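Robot arms on the packing benches: your questions

Posted December 8, 2022 by Funmilayo Chukwu, Site Manager, Priltow

We have been asked a lot about the new benches since the autumn briefing. These are the questions that came up most. If yours is missing, ask your shift lead or write it on the sheet outside the canteen.

What are the arms going to do?
Sorting and setting out supplies for the packing line: tape, labels, ties and the other small stuff that people currently fetch for themselves. Packing stays a hand job. So does anything going out to Seltetitz, where every order is different.

Is anyone losing their job?
No. The 35 people on packing stay on packing. The supplies round, which used to be shared out at the start of each shift, will go to the arms in stages from January. Hours and pay grades do not change.

Who teaches them?
Atieno Laizer and Nnamdi Uzor run the bench for now. They repeat the same small job many times over with different items, and the arms learn from those runs. Tape is the current job. The target is 300 good runs before we move on to label rolls.

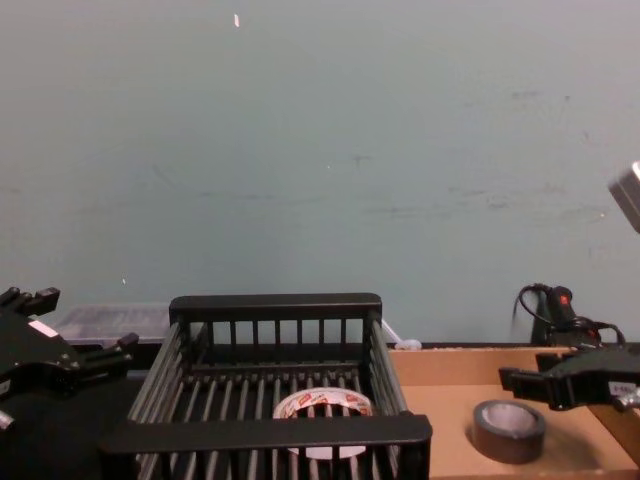
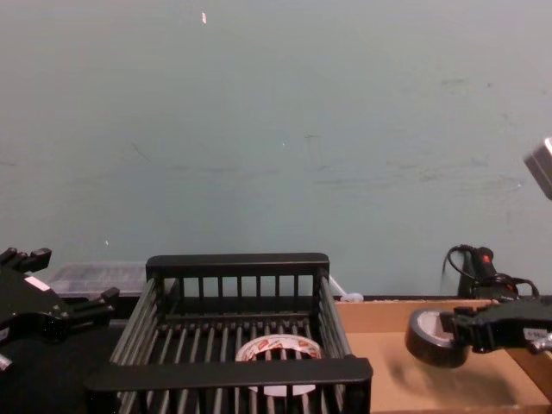 Tape work at the bench: a roll of packing tape in the black basket in both pictures, and a dark roll over at the cardboard tray, held in the right gripper in the second.

Why does it look so slow?
Speed is set low on purpose while the jobs are being learned. It will go up a bit, but the arms will still be slower than you are. They can carry on through breaks and the handover, so the shelves should be stocked when you come in.

Can I walk up to the bench while it is running?
Stay behind the yellow line unless you have done the safety session. It takes 2 hours and Tamunoemi Idahosa runs it in the training room. You will be paid for the time. If you see something wrong, press the stop button on the post and call Atieno or Nnamdi — please don't reach in to put it right yourself.

Are we being filmed?
The cameras on the bench point at the work surface. Recordings are used for teaching the arms. They are not used for timekeeping or appraisals, and this is written into the agreement we signed with the staff forum.

What happens when it drops something?
It gets logged and the job is run again. Dropped rolls go back in stock if they are fit to use.

Can I apply to work on the bench?
Yes. We need 2 more operators. Adebayo Isah has the forms. No computer background is needed, but you should have at least a year on the packing line, as you will be deciding what counts as a good run.

Will the Turna building get the same set-up?
Not yet. Turna has a different floor layout and we want to see how things go here first.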